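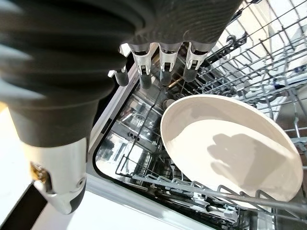
Figure 1. Open dishwasher, Ustdale kitchen.

4 min read · 7 shares

3.2 Where things get put away

The Claneveck survey claims that households with lit display shelving put clean dishes away sooner. We doubt it. Its 800 replies were self-reported, and the question never separated a cupboard from a shelf on show. In our 22 homes, people named the dishwasher as the place they took clean glasses from most often.

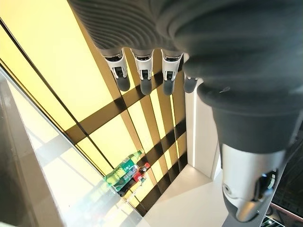 Display shelving is sold on looks, and the survey treats looks as a motive for tidying. A yellow backlit panel crossed by dark bars, with clear glass at the front and a white shelf floor, may well please its owner. It tells us little about how often bottles or plates are returned to it. The Mostyn diaries, kept for 26 days in November, show no such link.

Related
Drying racks in small kitchens
The Lisach cupboard study
2 comments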